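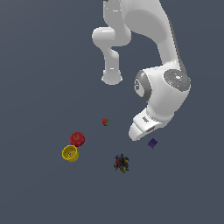 Computer rendering of a white robotic arm on a gray background.

Sending money abroad: what I learned from one transfer

Hello again, and thank you for all the mail after the last issue! Several of you asked the same thing in different ways, so I'm giving it the whole item this time: why does the amount that lands in the other account never match the amount you worked out on your phone?

Usha Varghese wrote in with a great case. She pays a supplier in Nanar every April, always from her dollar account, and last year she sat down with the paperwork to see where the money went. She sent $2,831. The transfer fee was $14, printed right there on the confirmation, so far so good. But the rate she got was a good bit worse than the one she'd seen on a currency site that same morning, and that gap cost her more than the fee did.

The number you see on a search page or a news ticker is the mid-market rate, the point halfway between what buyers are offering and what sellers are asking. Banks and transfer services usually add a margin on top. Some show it, some fold it into the rate and then advertise a low fee (or no fee at all!). So compare one thing only: how much the other person will get, in their own currency, after everything comes off. Ask for that figure from each provider within a few minutes of each other, or the market may have moved and you're comparing two different days.

Usha also asked about forward contracts, and I love this question. A forward lets you agree on a rate now for a payment you'll make later. If your own currency drops in the meantime, you're covered. If it climbs, you're still stuck with the rate you agreed to, and you may have to put down a deposit. For a bill with a known date and a known amount it can take a lot of worry out of the wait. For a holiday you might cancel — probably leave it alone.

Limit orders are the other tool worth a look. You name a rate, and the transfer goes through if the market gets there. Set an end date so it doesn't sit forgotten, and have a plan for the bill if your rate never comes up.

Nandini Kandasamy is putting together a worksheet for comparing quotes side by side, with room for 7 providers, and I've been trying out her draft all week. It's so handy! Reply with the word "worksheet" and she'll send you a copy when it's finished.

Next time: holding a balance in two currencies, and what to check before you open the second account. Keep the questions coming.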